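# ridgate-curtain-bay

Working notes and files for the curtained bay at Ridgate: the table, the dark curtain behind it and the metal pole at the table's back edge.

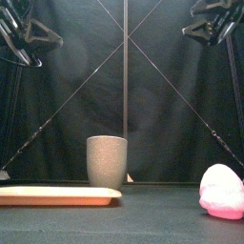 **When does the curtain have to be washed?**

Every January, and after any building work in the room. Between washes it is brushed from top to bottom with a dry clothes brush.

## Contents

| File | What it holds |
|---|---|
| `curtain.md` | washing, mending, rehanging |
| `table.md` | cleaning, levelling, allowed products |
| `lighting.csv` | 492 light readings taken at the table |
| `changes.txt` | dated list of changes to the bay |

## Curtain

The curtain hangs in soft folds and should stay that way. Pulling it flat shows the seams and makes light patches worse. Do not iron it in place. Small tears go to Sowmya Marar, who keeps the matching thread; larger ones go back to Polport with the order slip.

After rehanging, leave the fabric for 37 hours before taking new light readings. Earlier readings drift as the folds settle.

## Table

- Wipe with a damp cloth, then a dry one.
- No polish or spray wax – both leave a shine that upsets the readings.
- Check the level at each corner after the floor has been cleaned.
- Cups and bottles stay on the side shelf.

## Light readings

`lighting.csv` has 9 columns. The first is the reading number, the second the position on the table, and the rest are described in the header row. Blank cells mean that the meter was not read. They do not mean zero.

Readings 1 to 10 were taken with the old ceiling lamps and are kept for comparison only.

## Known problems

- The position codes in `lighting.csv` follow the old Iyer plan. A new key is being written.
- `table.md` still lists a cleaner that has been withdrawn.

## Contact

Curtain and table: Sowmya Marar. Readings: Subbarao Sundaram.

Last checked January 26, 2023.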